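Robots on the packing floor at Cakum
Nov 7, 2020

Hi all! I promised I'd finally put something up about what's been going on at our end of the building, so here goes. We pack mixed orders for gift shops - bowls, shells, phone stuff, pretty much anything that fits in a box - and since June part of the sorting has been moving over to Taduta, which is what we call the new picking setup (the name came from Uddin, the company that installed it, and it stuck).

People keep asking me if we're all out of a job. Nope! Same crew as before, but the day looks different. I used to stand at the sorting table for the whole shift and my wrists hated me for it. Now I do two hours there, and the rest of the time I'm checking orders or sitting with Younes Cherkaoui at the screens, trying out new pickups in the simulator before they go to the floor. He's patient, thank goodness, because I had never touched anything like it.

It isn't all roses. Paraschiva Furtună misses the chatting we did while sorting by hand, and so do I. The breaks are more spread out too, and we're still arguing with the office about that one. On a good shift we get through 1000 items, and 20 of us have done the training so far.

On to the sim work! Shells are my favorite thing to set up - all those curves.
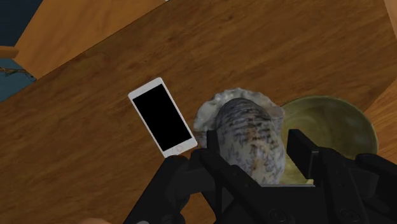 Gripper over the speckled shell, with the phone and the green bowl for neighbors.

I'll add more once the new shelves are in. If you're on the late shift and want to try the simulator, come find me or Younes after lunch - there's a spare chair and usually cookies.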